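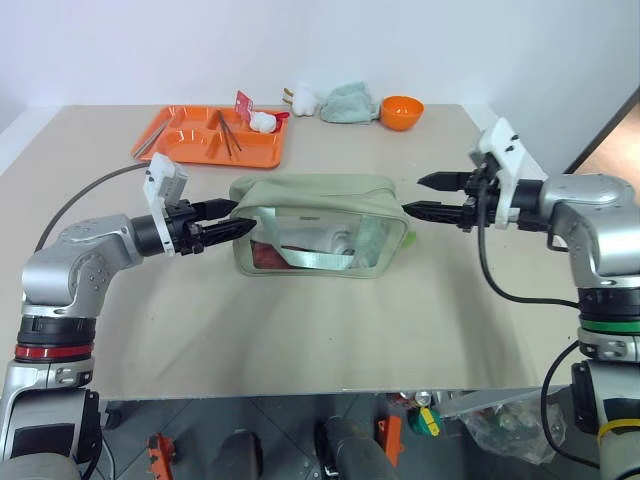
A green pouch with a clear window on the front. You can see some of what's in it without opening it.

How to pack a small travel kit you'll use (and skip the rest)

Most packing advice is written by people with something to sell you. Search for "travel kit essentials" and you'll get a list of 30 items, nearly all of them with a shopping link, and half of them solving problems you have never had. I've packed a small kit for work trips and family trips for years, and I've thrown out far more than I've kept. What follows is the method I use now. It's slow the first time and quick after that.

What you need

One small zip pouch, the things you already carry, a pen and a bit of paper. Don't buy anything yet. If you own a pouch that came free with something, start with that.

Step 1: Empty what you've got

Tip out your current bag, coat pockets and the drawer where travel bits go to die. Put it all on the table. You're going to find at least one adaptor for a country you won't be visiting again and a sewing kit from a hotel. Leave everything out until the end of step 3.

Step 2: Write down what you used last trip

From memory, on paper, before you look at the pile again. Be hard on yourself. "Might have needed" doesn't count. My last list had earplugs, headache tablets, a charging cable, lip balm, a pen and a couple of bandages. I'd been carrying three times that much since the trip before.

Step 3: Match the list to the pile

Anything on the list goes in the pouch. Anything off the list goes back in the drawer or in the bin. The one exception I allow is medicine you'd be in real trouble without, and that should travel in its labelled packet, with a copy of the prescription if it's that sort of medicine. Check the rules for the place you're going on the government site, as the blogs are often years out of date.

Step 4: Pick the pouch last

Everybody does this first, and the shops are glad of it. Once you know what's going in, you know how big it has to be, and it's nearly always smaller than you guessed.
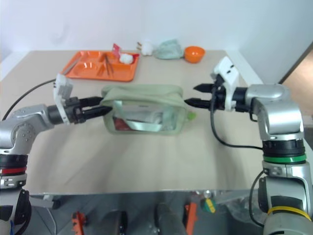
I'd look at three things: the zip, the seams and whether you can see inside. Run the zip back and forth a dozen times in the shop, with the pouch bulging a little, because an empty one will zip nicely no matter how cheap it is. Turn it inside out and tug at the corners. A window is handy, although I'm less sold on it than I used to be. Clear plastic can go cloudy and crack along the fold, and once that starts you can't do much about it.

Some claims I'd ignore:

"Water resistant." The fabric may well be. The zip often isn't, and the label won't say so. Put your tablets in a small snap bag inside and stop worrying about it.

"Holds up to 700 ml." Nobody packs a pouch with liquid. Bring your stuff to the shop and see if it fits.

"Military grade." I've yet to find out which army.

I paid good money for a Clurnix organiser with elastic loops all down one side. The loops were the wrong size for every object I own. The Cutton one that replaced it was a plain bag with a zip, cost a third as much, and is still going. I did try the Amadi as well, mostly for the colour, and have no complaints apart from a stiff zip pull.

Step 5: Put it in order

Flat things against the back, soft things in the middle, whatever you reach for most at the top near the zip end. Coil cables loosely and don't wrap them around the plug. Cable ties, clips and wraps are all fine, but so is a rubber band. If you have a Fleltel charger or anything else with fold-out pins, fold them in before you pack it or they'll chew a hole in the lining.

Step 6: Weigh it, once

Kitchen scales will do. Mine came to 486 grams the first time, and I'd have told you it was light. After another go at the list it was 288. I wouldn't get carried away with this – cutting the handle off your toothbrush is a hobby, and it won't help your back. One weighing is enough to show you whether you've been kidding yourself.

Keeping it that way

When you get home, take out the rubbish, replace what ran out and leave the pouch packed. I do mine the same evening, before the suitcase goes away, and if I leave it till morning it doesn't get done. Check the dates on any tablets every March or so.

If you add something, write it on the list and see whether you touch it on the next trip. I've had a tiny torch on trial for two trips now. It hasn't come out of the pouch yet, and it's on its last chance.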